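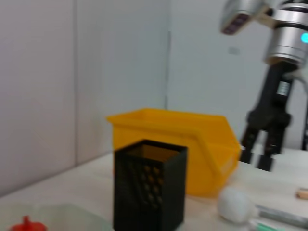
Walleck, February

Open day at the Talora workshop

In February we were invited to the open day of Talora, a small company which teaches robot arms to sort everyday things. The building is on the old factory road in Walleck, 2 stops after the railway station, and I almost passed it because the sign is very small. Our group came from the evening course for machine operators, and for most of us it was the first time to stand so close to a working arm.

Pushpa Bhatt received us at the door and gave us a short talk before the demonstration. She has worked with the sorting program from its beginning and she answered all questions with much patience, also the ones which we asked two times. The task of the day was explained on one sheet of paper: the arm must find a thing on the table, take it with the fingers and bring it to the yellow bin. For a person it is nothing. For the program it is a long list of small decisions, and each of them can go wrong.

The first picture of this page is from the side of the arm. The two fingers are low over the table, next to the bin, and the black holder stands in front. I like this view because one can understand how little the arm sees from its own place.

They told us that the training collection has now 2,952 recorded attempts, and the first 2,000 were made with one kind of thing only. After that they began to mix hard and soft things, heavy and light. The soft ones are more difficult, said Mrs. Bhatt, because the fingers must close enough but not too much. Somebody from our course asked about the price of one arm. We received a friendly smile and no number.

In the second picture a soft white piece is held over the yellow bin. The other hand is at the left, near the water bottle, and a toothbrush, an eraser and a tool in a clear sleeve are also on the table – the kind of things that everybody has in some drawer.
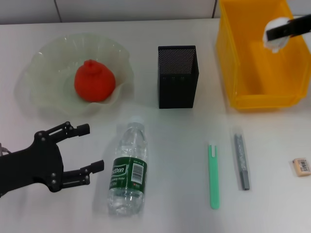
After the demonstration

We had coffee and a dry cake from Cakness in the entrance hall, and there the conversation became more lively. The engineers wanted to know which work in our factories is the most boring. The answers were many, and one of them wrote everything in a notebook. Mr. Bhatia, our teacher, collected the questions for the next lesson, and he asks everybody to bring the worksheet about grippers completed.

We were 39 visitors in the afternoon group. Thank you to Talora for the invitation and to Mrs. Bhatt for her time. Who could not come can ask at the course office for the next open day – the list of names is already open there.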